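## 4. Do listing words carry price information?

Most earlier work on listing text starts from the idea that adjectives tell buyers something the floor area and the room count do not. We are less sure. An agent who writes "bright" or "generous" has seen the home, but the agent has also seen the asking price, and it is hard to say which of the two the word answers to. Vida's first coding of the Ostside listings found "spacious" attached to homes well below the median size for their street. That alone should make us slow to treat the word as a measurement.

Our sample holds 1,128 listings from Ostside and Kerslake, all of them closed sales. Rentals and withdrawn listings were dropped before coding. Each text was read by 2 coders working apart, who marked every descriptive phrase as checkable ("two-car garage"), partly checkable ("updated kitchen") or not checkable ("charming"). Where the coders disagreed, the phrase went to the weaker class. This choice probably understates the share of checkable content, and we would rather err on that side.
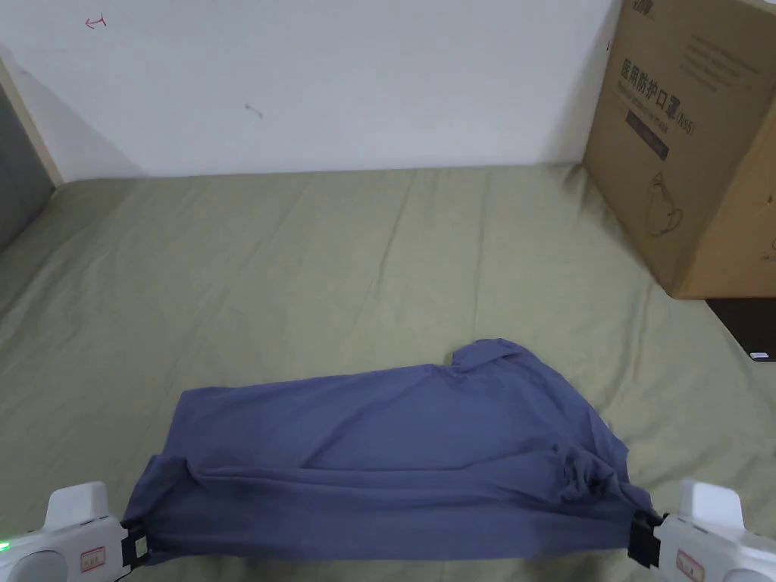 Vol. 12, No. 2

The plain model, with size, age, lot and street as predictors, already explains most of the spread in sale price. Adding the checkable phrases improves the fit a little. Adding the phrases that cannot be checked improves it by less than the difference we get from changing the street boundaries, and those boundaries were drawn by hand. We do not think a result of that size should be reported as an effect, although similar ones have been.

Part of the trouble is the software. Many of the Kerslake texts were drafted with Skudix, a template tool that offers the agent a short menu of opening lines by price band. If the band picks the adjective, then a model that "predicts" price from the adjective is reading the band back to itself. Mangubat reran the models with the opening line of every listing removed. The coefficient on uncheckable phrases shrank in Kerslake and barely moved in Ostside, where few offices use the tool. We take this as a warning about the Kerslake figures. It does not clear the Ostside ones - agents there may copy from each other just as freely, and we have no way to see it.

The bedroom is a useful test case. It is the room most often named in our texts after the kitchen, and almost nothing said about it can be checked once the count has been given. "Restful," "calm" and "king-sized" all appear often. The last one sounds like a measurement, but it usually means only that the agent believes a king bed would fit. No listing in the sample gave clearances on both sides of the bed, and few gave wall lengths at all.
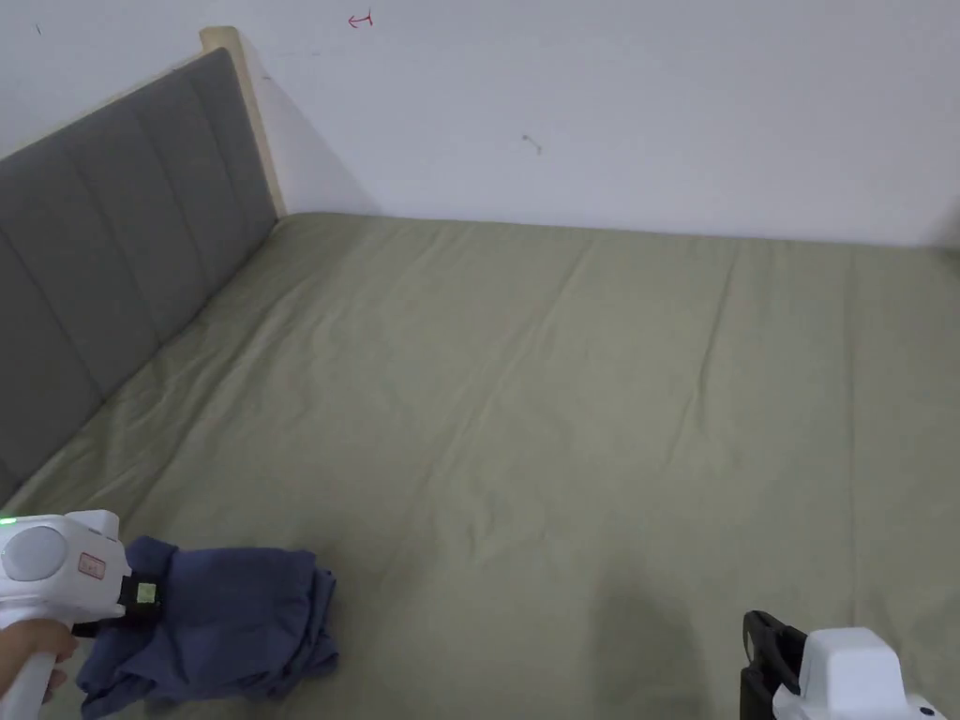
**Figure 1.** Bed with sage-green fitted sheet and grey channel-stitched headboard, against a white wall.

Supporters of the text-based approach point to the Grinis index, which weights listing language by time on the market and claims better accuracy for older homes. We tried the same weighting. It did help with older homes in Ostside, but it helped nearly as much when we shuffled the texts among homes in the same price band, so that each description belonged to the wrong house. A method that works with the wrong description is not learning much from the description.

There are limits on our side as well. Closed sales leave out the homes whose texts failed to bring a buyer, and those may be the ones where wording matters most. The coders knew the area, and they may have marked some phrases as checkable only from local knowledge. We also have no record of edits. A listing that was rewritten after a price cut enters the data in its final form, with the first version lost - and the first version is the one early buyers read. Section 5 repeats the shuffle test on the listings from January alone, where the edit problem should be smaller.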